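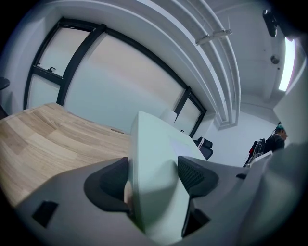
marrowfield
Forum: Series / General
Topic: Do weekly rankings still mean something for a show like Skarnusora?

I want to ask about the weekly demand charts, and please excuse my English, it is my third language. Skarnusora fell out of the top ten this month and already I read everywhere that it is finished. I had the chart open this morning on my desk, the light wooden one where I do all my reading, and I compared it with the one from January. The show has lost 14 places. But in my country the second season was released only now, so all my friends are just starting it. How can a show be "finished" when half of the viewers have not begun? I would like to understand what these lists really measure, and if a streaming service looks at them when it decides about a third season.

tin_lantern
They measure talk, mostly. Searches, posts, fan pages, downloads, all mixed together with weights that the company does not publish. A show can be watched a lot and talked about very little. My parents have seen every episode of Dumwood and they have never typed the name into anything.

okapi77
Dumwood is a good case. It was never higher than the middle of the list and it got renewed anyway. So I would not worry.

marrowfield
Thank you both. But Dumwood is cheap to make, no? It is people in a kitchen and sometimes a car. Skarnusora has the ships and the big winter city. I think the comparison is a bit unfair to Skarnusora.

tin_lantern
Fair point about the cost. Still, I would bet the service has its own numbers and cares about those first: how many people finish the season, how many cancel after. We never see that.

quillback
I disagree with most of this. The chart is not perfect but it is the only thing that lets you compare shows from different services. If you say "only the internal numbers matter," then you must believe whatever the service puts in its press release. I prefer a flawed list from outside. Falling 14 places in one season is a bad sign and fans should admit it.

okapi77
It fell 14 places between two seasons in most countries. Of course it fell, there was nothing new to watch. Check any drama in its quiet months and you will see the same line going down.

quillback
Woltositz had a longer break than Skarnusora and it stayed in the top ten the whole time.

okapi77
Woltositz has a game and a comic. People search for the game and it gets counted for the series. You can't separate them.

quillback
Do you know this, or do you suppose it?

okapi77
I suppose it. But the week the game got its big update, the series went up two places with no new episode. Draw your own conclusion.

marrowfield
This is very interesting for me, I did not think about games. May I ask one more thing? On the chart there is a column for "all platforms" and a column for "digital originals." Skarnusora is much better in the second one. Which one do people normally quote?

tin_lantern
Whichever one makes their show look better :) The originals list leaves out everything that was first on regular TV, so you have less competition. When an article says "number four" without saying of what, scroll down and look for the small text.

harbor_moth
Longtime reader, first post. I translate subtitles and I want to add something about the release dates. When a season arrives late in some countries, the interest is divided in two smaller waves. The first wave gives a nice peak and the second one is hidden, as by then the chart is already full of other titles. Then somebody writes that the audience left. I saw it happen with Nørgaard, the police series. In its first country it was everywhere for a month — and when it came to us, people loved it just as much, but the international list did not move.

quillback
That I can accept. A global list does punish a staggered release. I still think the service sees the same list and draws the same bad conclusions from it, so it matters for the renewal.

marrowfield
So maybe we are not so far from each other. You say the list is imperfect but it has influence, and I say it is unjust to the show. Both can be true.

tin_lantern
There is a fan petition for season three, by the way. It had 2622 names when I looked at lunch. I signed it, although I don't expect much from petitions.

okapi77
Signed too. I would rather that people just watch it to the last episode. The ending of season two is the best part and too many stop after the slow one in the monastery.

harbor_moth
Please, no details about the ending! Some of us are on episode two.

okapi77
Sorry. I will say only that you should not skip the monastery.

marrowfield
I am also only at the beginning, so thank you for being careful. I will look at the chart again when the whole season is out here, and I will write in this topic if something has changed.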